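Last updated: Wednesday, August 11, 2021

COURSE 302: THE ORDINARY OBJECT
Handout 3. Who Gets to Open It?

Read this before the lecture. I will know if you haven't, as you will be the one asking what a service manual is.

Where we left off

Last time we looked at the first electric appliances sold to households, which often came with a parts list and an assumption that somebody in the house owned tools. The booklet told you how to take the thing apart. This was partly good manners and partly geography: if the nearest dealer was a day's travel away, the buyer had better be able to change a belt.

This week is the slow closing of the lid. There was no single moment when it happened, so please don't write in your essay that there was.

Kinds of closed

The readings use "sealed" for everything, and it makes a mess. Try to keep these apart.

Fastened. Screws you can see and a head you recognize. The object is closed but has no opinion about you.

Hidden. Screws under a rubber foot, a label or the battery door. You can get in once you have ruined the label, and then everybody can tell you've been in.

Snapped. Plastic clips along the seam and no screws at all. Cheap to assemble, quick to assemble, and fairly easy to open one time. Clips break. A second opening is more of an archaeological matter.

Glued. Now you need heat, patience and a high tolerance for regret.

Forbidden. The case may open beautifully, but the part inside has been told to refuse a replacement. We get to these next week, and they are the reason next week's reading is law and this week's isn't.

Most real objects are a mixture. A case with one honest screw and six clips is a very common sort of house thing, and a flat blade in the seam is the traditional approach to it, with the traditional results.
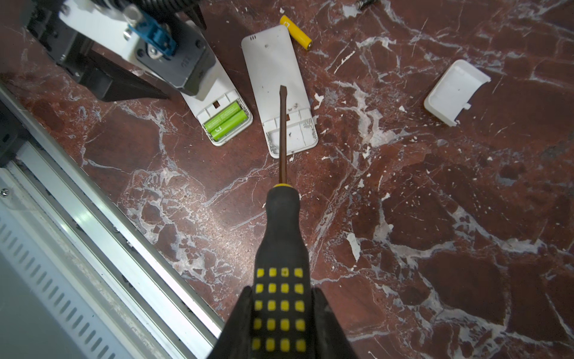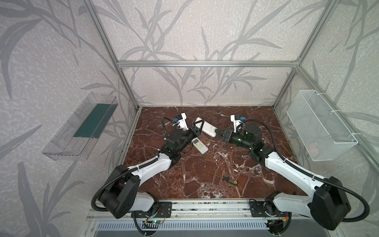 Fig. 2. First, a flat-blade screwdriver and an opened white plastic housing; second, a remote control with a small gray display.

The case against opening

It deserves a fair hearing, and students tend to skip it because they arrive on the side of the screwdriver. Some things hold a charge after they are unplugged. Some are sealed to keep water out, and a phone that survives the sink is also a kind of long life. Clips replaced screws in part because screws cost money, and buyers have shown again and again that they will cross the street to save it. The manufacturer is a villain in some of these stories. In others the villain is us with a coupon.

The Quezada case

Your packet has the Quezada kettle correspondence. Skim the first half. The argument starts when a customer asks for a lid hinge and is offered a new kettle at a discount. Read the reply closely and notice what the company thinks it is selling. Then read the Lodonine warranty card next to it, which runs to 606 words and uses the word "void" with real affection.

The Stirkent and Zisteck manuals are there for contrast. Same kind of machine, a generation apart. The older one has an exploded drawing. The newer one has a drawing of a telephone.

For section

Bring one household object that you own and that has stopped working. It must be small and have no power cord. Please remove the batteries. Decide which kind of closed it is and write a page defending your choice. Don't open it beforehand. If you already have, bring the pieces in a bag and write the page anyway.

Essay topics go up after section. "Things were built better back then" is still not a topic. The ones that were built badly are in a landfill and can't come to class.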